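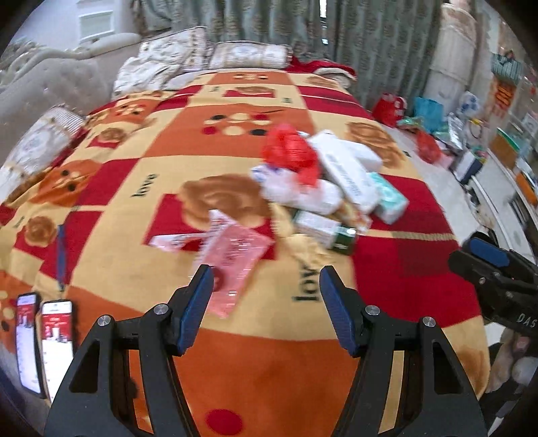 Isla Doolan
1 Apr 2019

Looking for opinions on washing bedspreads at home. Ours is a queen and the tag says machine wash cold. The Batista laundromat wants 4 dollars a load in the big machines, plus the dryer. Our washer at home is a top loader with the post in the middle. Would you risk it?

plukfan76
I wouldn't. Mine wrapped around the post and tore a seam. Pay the 4 dollars.

Wurkia
Disagree. I've done ours at home since October. Load it in a loose ring, low spin, nothing else in there with it. Half the usual soap.

plukfan76
Depends on the filling. A thin one might be fine. A thick one never rinses out in a top loader.

hollis_85
Second rinse fixes that. Drying is the hard part. Mine took two cycles on low and the corners were still damp, so I hung it over the railing overnight.

Isla Doolan
It's fairly thin. I'll try it at home on low spin with the extra rinse. Is vinegar any use in the rinse?

Wurkia
I skip it. Half a cup won't hurt.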